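# Ein Nachmittag bei Kernus

*Offene Türen in Drivstead, 25/05/2023*

Wer mit dem Zug nach Drivstead kommt, muss noch 13 Minuten zu Fuß gehen, an der Tankstelle vorbei und dann durch eine Einfahrt, die man leicht übersieht. Ich habe sie zweimal übersehen. An der Tür hing ein Zettel mit dem Wort „Offen“, und weil ich schon zu spät war, bin ich ohne Klingeln hineingegangen.

Die Firma Kernus hatte eingeladen, ihre Werkstatt zu besichtigen. Im Programm standen eine Führung, eine Vorführung und danach Kaffee. In der Wirklichkeit kam der Kaffee zuerst, und die Führung begann, als genug Leute ihre Tasse abgestellt hatten. Mir war das recht, denn so konnte ich mich in Ruhe umsehen und die Backsteinwand betrachten, die ich in einem Raum für Robotik nicht erwartet hätte.

Kernus bringt Robotern bei, mit gewöhnlichen Gegenständen umzugehen. Das Wort „beibringen“ haben die Gastgeber selbst benutzt, und ich habe zuerst gedacht, es sei nur eine freundliche Redensart. Aber man meint es hier wörtlich. Ein Mensch nimmt in jede Hand einen Greifer, führt eine Aufgabe aus, und die Bewegungen werden aufgezeichnet. Aus vielen solchen Aufzeichnungen soll ein Roboterarm später lernen, dieselbe Aufgabe allein zu machen. Das Projekt trägt den Namen Penrose, und es läuft seit April in der jetzigen Form.
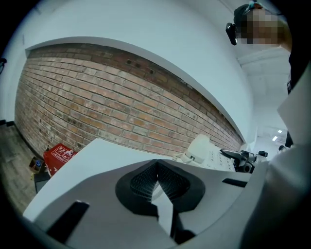

Vor der Vorführung durften die Gäste selbst einen Greifer halten. Ich habe ihn mir leichter vorgestellt. Man muss sich daran gewöhnen, dass die eigenen Finger plötzlich keine Rolle mehr spielen und alles über die Spitze des Werkzeugs geschieht. Meine erste Aufgabe war, einen Bleistift vom Tisch aufzunehmen, und ich habe ihn drei Mal fallen lassen. Ein Kind neben mir, vielleicht zehn Jahre alt, konnte es sofort und wollte das Gerät dann nicht mehr zurückgeben.

Auf die Frage, wie viele Aufzeichnungen man für eine Aufgabe braucht, bekam ich eine ehrliche Antwort: Man weiß es vorher nicht. Für das Öffnen einer Brotdose haben 106 Durchgänge gereicht. Für das Falten eines Küchentuchs hat man 700 gesammelt und war mit dem Ergebnis noch immer nicht zufrieden. Weiche Dinge seien das Schwerste, sagte man uns, weil ein Tuch jedes Mal anders auf dem Tisch liegt. Darüber hatte ich noch nie nachgedacht, obwohl ich jede Woche Küchentücher falte.

Danach ging es um das Telefon. Eine Taste zu drücken ist für uns so einfach, dass wir es nicht als Tätigkeit bemerken. Für eine Maschine ist es eine Frage von Millimetern. Sie muss die richtige Taste treffen, genug Kraft geben und darf den Apparat dabei nicht über den Tisch schieben. Auch der Hörer hat seine Tücken. Wer ihn schief auflegt, beendet das Gespräch nicht, und genau dieser Fehler soll in den Aufzeichnungen möglichst nicht vorkommen.

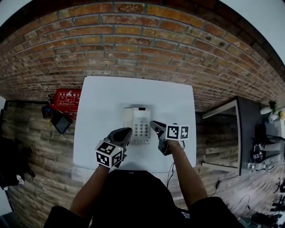
*Tischtelefon mit Tastenfeld und zwei handgeführte Greifer mit Markerwürfeln, Werkstatt Kernus in Drivstead.*

Die schwarz-weißen Muster auf den Würfeln haben die meisten Fragen ausgelöst. Ein Herr in der zweiten Reihe hielt sie für Schmuck, eine Dame für eine Art Strichcode, und die Dame war näher an der Wahrheit. Mit Hilfe der Muster kann ein Rechner aus den Kamerabildern bestimmen, wo sich ein Greifer befindet und wie er gedreht ist. Die Software dafür heißt Drurno und wird im Haus geschrieben. Man hat uns auf einem Bildschirm gezeigt, wie aus einer Handbewegung eine farbige Linie wird. Bei mir war diese Linie sehr zittrig.

Mich hat am meisten beschäftigt, wie langsam diese Arbeit ist. Ich kannte Roboter aus Filmen und aus der Autofabrik, in der mein Onkel gearbeitet hat, und dort ging alles schnell und laut. In Drivstead ist es still. Jemand nimmt einen Gegenstand, stellt ihn hin, beginnt von vorne. Ich habe gefragt, ob das nicht müde macht. Doch, war die Antwort, und deshalb wird nach einer halben Stunde gewechselt. Müde Hände machen andere Bewegungen als wache, und der Roboter würde die Müdigkeit mitlernen.

Über Arbeitsplätze wurde ebenfalls gesprochen, wenn auch kürzer, als ich es mir gewünscht hätte. Eine Besucherin, die in der Pflege arbeitet, wollte wissen, wann so ein Arm ihr beim Bettenmachen helfen könne. Man hat ihr kein Jahr genannt. Sie sagte, dann komme sie eben nächstes Mal wieder.

Der nächste offene Nachmittag ist noch nicht festgelegt. Der Eintritt ist frei, eine Anmeldung ist nicht nötig, und in der Einfahrt soll bis dahin ein größeres Schild stehen.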